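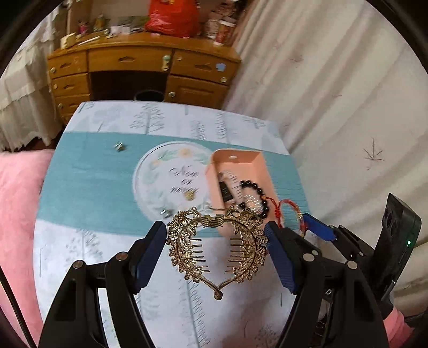 Gold hair comb between the pads, from the jewelry and small items set.

Handheld gripper data: does the object mix matter more than the number of demos?

Board: Manipulation and Learning
Started by ladi_shehu

ladi_shehu
Posting a result from our side project because I'd like people to poke holes in it before we write it up. Ataberk Duman and I have been collecting demonstrations with a handheld two-finger gripper in people's homes. The task is simple to state: pick a small thing up off a cluttered table and put it in an open box. We call the set Kutcombe.

We trained the same policy twice from scratch. Set A is 300 demos on 2 objects, a marker and a small bottle. Set B is 130 demos on 39 objects, mostly personal stuff like combs, bracelets and charms. Same network, same number of training steps, same arm at test time. Then we tested both on objects that neither set contained.

B won on the new objects, and by a wide margin. A won on the marker and the bottle, which you'd expect. The part I care about is that B has less than half the demos and still does better on anything unfamiliar.

The comb above is one of the B objects. Thin filigree, two rows of teeth, a lot of holes. I expected things like that to be noise in training. Taking the openwork pieces out made B worse on the new objects, including the plain ones.

pelletmill
How many homes in A and how many in B? If B was collected in more rooms than A then you've changed two things.

ladi_shehu
Same homes for both. We did A and B in alternating blocks on the same tables so that the backgrounds would match. The person holding the gripper was also the same within each home.

pelletmill
OK, that's better than I feared. But "same homes" isn't "same tables". With B you presumably have more clutter lying around, because you brought more stuff.

The picture has a box with a comb and beads in it, a bracelet next to it, little metal pieces on the cloth. If A was a marker and a bottle on a bare table, the policy learned to find things on a bare table.

ladi_shehu
Clutter was left out in both. For A we scattered the same kind of small stuff and only ever picked the marker or the bottle. I'll admit the layout wasn't controlled piece by piece. People put things down where they liked.

Quorndon
I work on grasping at Bezerra and this matches what we see, more or less. Once you have enough demos of one object, the next hundred don't teach the policy anything. It already knows the marker.

What I would question is the reason. You say object mix. I would say approach angle. With a marker you come in one way every time. With a comb like that you have to think about where the pads go, and the person holding the tool will turn their wrist a lot more. So B may just have a wider spread of wrist poses. You could test that without buying a single new object. Take the marker, and ask people to approach it from odd directions.

ataberk_d
Ataberk here, I did most of the collection. Quorndon, that's a fair point and I looked at it this morning. Wrist rotation at the moment the jaws start to close is wider in B. It's not hugely wider. I tried picking demos out of B so that the rotation spread matched A, and retrained on that. It lost a bit on the new objects but stayed ahead of A.

So part of it is angle. I don't think all of it is.

Quorndon
How many demos were left after you matched them?

ataberk_d
Fewer than I'd like. Enough to train, but the results moved around between seeds more than the full set did. I'd call it suggestive.

hexkey_tam
Going to disagree with the whole framing. You tested on "new objects", but who picked them? If the test objects look like the B objects (small, shiny, household) then B is closer to the test set and of course it wins. Try it on a wrench, a sock and a block of foam.

ladi_shehu
The test objects were picked by someone at Valtidport who hadn't seen either training set. Her list had kitchen items, a couple of tools and some soft things. No jewelry on it.

hexkey_tam
Then say that in the first post. It's the most important thing in the setup.

ladi_shehu
Agreed, it'll be in the write-up.

hexkey_tam
And how did the soft things go?

ataberk_d
Badly for both. Neither set has much cloth in it. The policy closes at the right place and then lifts a pinch of fabric, and whether that counts as a success depends on how generous you are. We scored it as a failure unless the whole item ended up in the box. A and B were close to each other on soft items, so if you only tested on those you'd conclude that the mix doesn't matter.

linnea_w
Question about the pads. They look textured in the photo. Are the pads on the arm the same as on the handheld? We had a bad month on our own setup over exactly this. Our handheld had grippy pads and the arm had smooth ones. People learned that they could hold things by a very small contact, and the arm dropped everything thin.

ataberk_d
Same pads on both, from the same sheet. We changed them on both at the same time when they started to wear. Thin things are where it would show up first, so yes, worth checking. If your arm is dropping combs and your person isn't, look at the pads before you look at the network.

linnea_w
Good. Also, do you cut the part of each demo before the hand gets near the object? With ornate things people hesitate. They hover, back off, go in again. If you keep the hesitation you get a policy that hovers.

ataberk_d
We kept it at first and got the hovering. Now we trim pauses longer than a fixed limit, in both sets with the same limit. B loses more frames to this than A does. I should have mentioned that, because it makes the gap in training data even larger than the demo counts suggest.

pelletmill
That last bit cuts both ways though. If you trim B harder, B ends up as cleaner data. A might have slow, sloppy stretches that sit just under your limit. Did you try both sets untrimmed?

ataberk_d
Only B untrimmed. I don't have A untrimmed. I can run it this week.

Quorndon
I'd hold the write-up until that's in. The Linness people reported something like this on a bin picking task, and most of the gain went away once the trimming was made equal. Different task, but same kind of mistake.

ladi_shehu
We already trim them equally, that's the point of using the same limit.

Quorndon
Same limit, different effect. The limit is a number, and what matters is what it removes. I'm not saying you're wrong. I'm saying I'd want both curves next to each other.

ladi_shehu
Fine. We'll run all four: A and B, trimmed and untrimmed, with the same seeds. And I'll add Quorndon's odd-angle marker set if we can get back into one of the homes. That one may have to wait until August.

rusk77
Not a researcher, I run a small repair shop and read this board. Practical question. If I wanted to collect my own set for sorting small parts, are you saying I should do a few demos each on a lot of parts and not bother doing one part over and over?

ataberk_d
If you'll see parts you didn't train on, yes, I'd spread the effort. If you have two parts and will only ever have those two, do what we did for A. It was better on its own two objects and it was a lot less tiring to collect.

rusk77
Thanks. I have a drawer of mixed screws and springs, so it's the first one.

hexkey_tam
Springs are going to be a misery whichever way you do it. Start with the screws.

ataberk_d
A untrimmed is training now. I'll put the numbers in this thread when all four are done, and the seeds with them.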